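Project log, entry 9: cloth again
07/07/2021
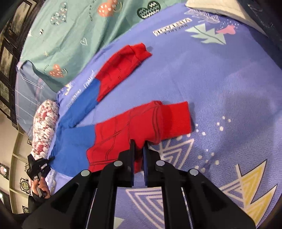 What we were supposed to do

Tâm wrote the plan for this week and it fits on an index card. Lay a garment on the bed, get both grippers on it, fold it, put it aside, do the next one. Use them by hand so that the motions get recorded, then the model learns folding from us. The course handout calls this "intuitive." I have been folding clothes since I was six and I have never felt less intuitive than I did this afternoon with a gripper in each fist.

I picked the knit one with the web lines on the red part, mainly to be difficult. Two long sections, blue going into red, ribbed cuffs at the ends. Tâm wanted dish towels. My argument was that if we only ever show it dish towels we will get a machine that folds dish towels, and then Professor Grewal will ask about sleeves and legs and we will stand there. Tâm's argument was that we have a deadline. Both fair.

What went on

First pinch of every take was the bad one. You come down on flat knit and the jaws close on air, or on the sheet, which is worse, and then the whole bed comes along for the ride. The trick Tâm found is to push forward a little while closing so a small fold of cloth rises up between the jaws. It works most of the time. I would like to know what "most of the time" is going to mean to a policy that can't feel anything and has to guess from pixels.

Then the cuffs. A cuff wants to curl under. By hand you flick it flat with a finger and forget you did it. With the grippers it's a separate job, and I kept putting mine down to use my real hand. Each of those takes is spoiled. Tâm says to keep them in a side folder. I say a side folder is where bad takes go to sneak back in.

The sheet bothers me too. It is purple and printed all over with trees and mountains and the word VINTAGE, and there is a green one with hearts on it behind. Gergely came by and said a busy background is good, it makes the model robust. He says "robust" about everything. Maybe he's right. Or maybe the thing learns that the yellow mountain peaks are where you grab. I asked how we would tell the difference and he said we'd see it in the evaluation, and then he left to get noodles.

Numbers, since we have to report them

The proposal says 3,000 takes. We have 2,158 in the folder. I don't trust the second number because I went through part of it tonight and found takes where the garment is already folded at the start, takes where we are both talking and not moving, and one long one of me untangling my sleeve. Davoud runs the upload script and it will accept anything that has a beginning and an end. I've asked him twice for a length check. He says after the midterm demo.

I also don't love how the 3,000 got picked. I was in the room. Abhishek said a number, Tâm wrote it down, and by the next slide it was a requirement. When I ask what happens if we train on half and compare, people look at me like I've asked to cancel the project. I want that plot in the report. If the line is still going up, fine, I'll fold until October and keep my mouth shut.

Abhishek has named the model Ellow. It has a logo. It has not folded anything.

What was all right

I'll write down the good part too, because Tâm reads this and says I only complain. Near the end we had a run where we stopped bumping into each other. One of us held, the other brought the far cuff over, let go, backed off, and it looked like folding. No talking, no fixing by hand. If the data were all like that I would be a lot less grumpy about it.

Also my wrists hurt less than last week. I was squeezing too hard.

To do

Ask Davoud again about the length check, in writing this time.
Tag the hand-fix takes before anybody trains on them.
Borrow a plain sheet from somewhere and do one batch on it, same garments, same light, so there is something to compare against.
Two-person takes only when we've agreed who lets go first.
Tâm gets her dish towels on the next session. I promised.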